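Ronthorpe's January Mending Table Opens Its Doors Again

RONTHORPE, January 1, 2025 – While a good many people in town were still sleeping off the night before, the lights were already on in the back room of the old Cokstead Hall, where the New Year's mending table was being set up for the fifth winter in a row. By ten in the morning the coats were piled up on the piano, the coffee was going, and the first broken treasures of the year were coming out of their grocery bags and tissue paper.

The idea is a simple one, and it hasn't changed much since Dzintra Paulauskas started it with her own sewing box and a tube of glue. Folks bring in the small household things that got knocked over, dropped or sat on during the holidays, and somebody sits down with them and tries to put matters right. There's no charge, although there is a jar by the door, and the jar did pretty well this time.

"It's never the big things," said Paulauskas, who has lived in Ronthorpe most of her life and seems to know everybody's grandmother. "People will let a dishwasher go without a tear. Then they come in here with a little dish or a frame that used to sit on the piano at home, and you can tell they held their breath the whole way over in the car."

Last January the table took in 146 items over the month, everything from music boxes to gravy boats, and 100 of them went home in working order. The rest were either beyond help or are still waiting on a part. One cuckoo clock has been waiting since spring, and its owner stops by now and then to visit it.

Picture frames are always a big part of the pile, and this year looks to be no different. They fall off mantels when the garlands come down, their feet get bent in the storage box, and the fancy ones lose their stones. Ánh Lâm, who looks after the frames and most of the costume jewelry, likes to have a plain white board under whatever she's working on, so that anything small that drops can be found again before it rolls off toward the radiator. 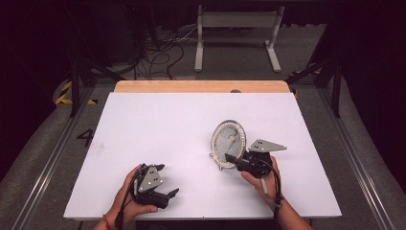 Rhinestones, she says, are easier than people think, as long as the owner has kept hold of the ones that came off. Her advice is to look in the bottom of the box and then look in the carpet, and to bring along anything that sparkles. She keeps a few spare stones in a muffin tin – clear ones mostly, in several sizes – but a match is never a sure thing with an older piece. Loose backs and wobbly feet she is usually happy to take on while you wait.

The mending table will be open every Saturday in January, from ten until two, in the back room at Cokstead Hall. Please use the side entrance on Mets Lane, as the front steps are being repaired. There are 14 places at the tables, and when those are full you can put your name on the sheet and have a bowl of soup in the meantime. Small items only, please, and nothing that plugs into the wall. Anything left over the weekend should have a name and a phone number taped to it.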